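Wivetell Refurb, Julencombe site
Teardown cell 2: pre-purchase inspection checklist, with comments
Filled in by: Cadi Parri
Walked with: Sohail Mohmand
Date: 18th November
Goes to: Amna Talpur (budget), Shahzad Siddiqui (safety sign-off)

Purpose: decide what has to be bought before cell 2 goes to a full shift, what can wait, what we scrap. Marks are OK / FIX / BUY / HOLD. Comments are mine unless initialed.

SECTION A. POWER AND STOPS

A1. E-stop reachable from both sides of bench. FIX
Left side fine. Right side you have to lean over the parts bins. Move the button, don't buy a second one. Sohail says the cable has enough slack.

A2. E-stop tested under motion. OK
Tested at slow and at working speed. Arm held position both times, no droop.

A3. Lockout tag and padlock at the isolator. BUY
Tag there, padlock gone. Cheap. Get 2, one always walks off.

A4. Towers unplugged and discharged before they reach the bench. FIX
Procedure says hold the power button after unplugging. Nobody is signing the sheet. Rhonda Campbell to put the sheet on the intake cart instead of the wall.

A5. Bench ground and wrist strap points. OK
Meter reading fine. Strap on the far point is fraying, swap it from stock.

SECTION B. ARM AND GRIPPER

B1. Base bolts torqued and paint marked. OK

B2. Speed limit set when the guard is open. OK
Password still the one from install. Change it. (Sohail: done same day.)

B3. Finger wear. BUY
Danko fingers on there now. Edges rounding off, still usable. We have no spare set on the shelf and if one goes we're down till the delivery comes. Want 4 sets in next years budget, 2 now.

B4. Screws on gripper body, check for backing out. FIX
One was a quarter turn loose. Add to the weekly list.

B5. Gripper wiring clear of pinch points. HOLD
OK on straight reaches. Not happy with it when the wrist rolls over. Want Plomum to quote a sleeve before I call it.

B6. Wrist camera view and lens. OK
Lens wiped. Picture good enough to teach from. Spare lens cover is not urgent.

SECTION C. WORK AREA AND PARTS

C1. Sharp edges inside the case. FIX
Sheet metal drive cages are the worst for hands. Cut-resistant gloves for whoever loads, no exceptions, that includes visitors. Glove box was empty when we walked it.

C2. Loose cable in the arm's path. HOLD
This is the big one. Older towers have harnesses running right over where we want to reach, and the drive cables cross the cage on top of that. Program wants a clear path. Two choices:
- person ties back or pulls the cables first (no new spend, costs labor)
- cable hook tool plus tool changer (Plomum quote, still waiting since August)
My vote, person first, and time it for a month before anybody signs for a changer.

C3. Drive release tabs reachable by gripper. OK with comment
Colored plastic tabs are good targets. Bare metal ones are a pain. Sort intake so the tab type goes to cell 2 and the rest stay on the hand bench.

C4. Graphics card removal. HOLD
Do not automate yet. Slot latches vary too much between models. Cards are worth the most to resale and one cracked board wipes out the savings. Hand pull.

C5. Processor socket and bracket. FIX
If the processor is already out, bracket should be closed before the tower moves on. Open brackets snag sleeves and cables. Add a line to the intake card.

C6. Case held still on the bench. BUY
We're using rubber mat and hope. Needs a proper clamp fixture, adjustable for narrow and wide towers. Biggest item on this list that I'd spend on tomorrow.

C7. Battery and small parts bins labeled. FIX
Coin cell bin has no lid. Lid please, and keep it away from the screw tray.

SECTION D. BUDGET NOTES FOR AMNA

Buy now:
Padlocks, 2
Finger sets, 2
Clamp fixture, 1
Gloves, 6 boxes, mixed sizes
Bin lid

The small stuff (padlocks, gloves, lid) comes to 226 all in. Fingers and fixture on separate quotes, will foward when I have both.

Next year:
Finger sets, 2 more
Wiring sleeve if B5 needs it
Second lens cover

Not asking for:
Tool changer. See C2.
Second arm. Got asked again. Cell 2 isn't waiting on the arm, it's waiting on cable prep and intake sorting. Second arm would wait on the same things.

Amna: ok to order everything under buy now except fixture, need to see the quote first.

Shahzad: A1 and A4 closed before any full shift. C1 today. Rest can run alongside. Want to see the glove box full when I come by.

SECTION E. OPEN ITEMS AND OWNERS

A1 move button, Sohail
A4 sheet on cart, Rhonda
B4 weekly list, Cadi
B5 and C2 chase Plomum, Cadi
C1 gloves, Rhonda
C5 intake card wording, Cadi, Rhonda to check it makes sense to the loaders
C6 fixture quote, Sohail

Re-inspect once the fixture is bolted down. Same checklist, skip B1 unless the base has been moved.

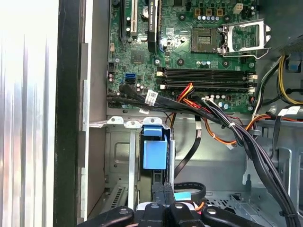
Items C2, C3, C5: harness over the case floor, blue drive tabs, socket bracket open.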